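Paid testers wanted: hand-held gripper comparison, book handling (Padstead)

Posted in: Short-term / Paid studies / On site
Location: Tandulmont building, Padstead, ground floor
Starts: February
Places: 16
Contact: Kevser Kurtuluş

Need 16 people for a gripper comparison. Hands-on work, sitting or standing at a table, a gripper in each hand, moving books. No experience needed for most places, some preferred for four of them (see further down). Please read the whole thing before you write, last round half the emails asked stuff that was already on the page.
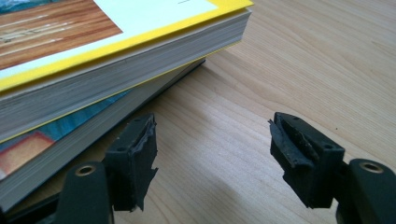

Posted by Kevser Kurtuluş, test coordinator, Sustero gripper group
Questions on the hardware: Ville Lehtinen

What we're comparing. Two finger pads, two jaw shapes, same body. Pad A is the black rubbery block we have used all along. It grips paper well when fresh and then the covering goes: ragged edges, flaps peeling off the side, and once a flap is hanging it drags on a page before the pad itself gets there. Pad B is the new one from Sadeghi, no covering at all. We want to know how the two hold up over the same work done by different hands, and when people start changing how they grip to make up for a bad pad. Fingers stay the same apart from that. Pads get swapped by Ville, please don't do it yourself, the inserts strip easily.

The work. Each session is a set of short tasks with paperbacks and hardcovers:

- pick the top book off a stack of two, put it down square
- open a book and keep it open with both grippers
- turn single pages (hard! everyone is slow at first)
- close it, stand it up in a row without knocking the others down
- take one out of the row again, any order we call

You do 100 tasks per session, two sessions per person, so 200 in total. First session one pad, second session the other. We don't tell you which is which although you will probably notice. Tasks are timed but you are not being ranked, and slow is fine. Dropped books are fine. Write "dropped" on the sheet and carry on, or say it out loud and whoever is at the desk will write it.

Sessions run 9 am to 12 or 1 pm to 4 pm. Breaks every half hour, longer if your hands want it. Coffee yes, but outside room 222, not at the table.
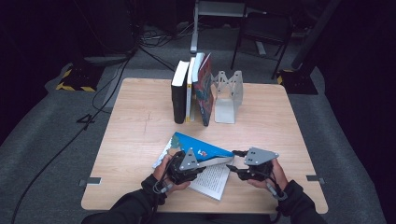 Turning pages is where we lose most people's patience so a word on that. The hands close on the page with a lot less feeling than a fingertip and you have to go by eye. What works for most is one long finger flat across the pages to pin them and the other gripper coming in from the side with its jaws. Lefties tend to do it the other way round, also fine. The shelving tasks are easier, with the truss-cut metal bookend at the right of the row taking the lean, but thin spines between thick ones are a pain to get back in and a book that's leaning already will go over if you bump it. Take your time there. We'd rather have 100 clean tries than a rushed sheet.

Who we're looking for

- 18 or over
- both hands working comfortably, no current wrist or elbow trouble (the grippers get heavy by the third hour)
- OK with long sleeves, dark and close-fitting, bring your own or borrow
- OK with having your hands and the table recorded. Faces are not needed and we try to keep them out. You get to see the consent form beforehand
- can come to both sessions. One is no use to us, the comparison is within person

For the four experienced places: you've used hand-held grippers or a teleop setup before, any make, and can say in plain words what a pad is doing wrong. You'll do the same tasks plus a half hour talk with Ville at the end. He will ask alot about slip. Bring opinions.

Not looking for: people who did the January pilot, sorry, you know the tasks too well. Also nobody from Sadeghi or married to someone at Sadeghi, for obvious reasons.

Hand size. We need a spread. Please measure from wrist crease to the tip of your middle finger and put it in the email. Small hands especially welcome, the strap has been a problem at the small end and we have a new one to try. If your hands are on the very big side say so too, the glove strap pinches and we can loosen it before you come instead of faffing with it on the day.

Pay. 200 for the two sessions together, paid after the second. If we cancel, you get paid for the session anyway. If you have to stop partway because your wrist hurts, you get paid, just tell us, don't push through it. Travel inside Padstead not covered. Parking behind the building is free, take the spaces without a name on them.

What happens to the results. Times, drops and your comments go into one report with no names in it. Everybody who takes part gets a copy if they want it. The report picks a pad for the next build, so you do get a say in something that gets made.

Practical

- come in by the side door, front is locked before 9
- cables on the floor round the table, so flat shoes, no trailing scarves
- room is on the dark side away from the table, tell us if that bothers you and we'll put more light on
- rings and watches off, there's a box
- long nails: can work, ask first

How to apply. Email Kevser with "gripper pads" in the subject. Name, hand measurement, left or right handed, which mornings or afternoons you can do in February, and one line on experience if you have any. No CV please. We fill places as the emails come in, keeping an eye on hand size, so a late email with an unusual hand may still get in. You'll hear back either way. If you don't, check spam and then write again, our mail has been odd.

Ville is happy to show the grippers to anyone who wants a go before they sign up, 12 to 1 most days, knock at 222. Bring a book if you want to try it on one of your own but not one you're fond of, teh worn pads can mark a cover.

Waiting list stays open after the 16 are filled. There's a second round planned with different cameras on the same grippers and we'll go to the list first.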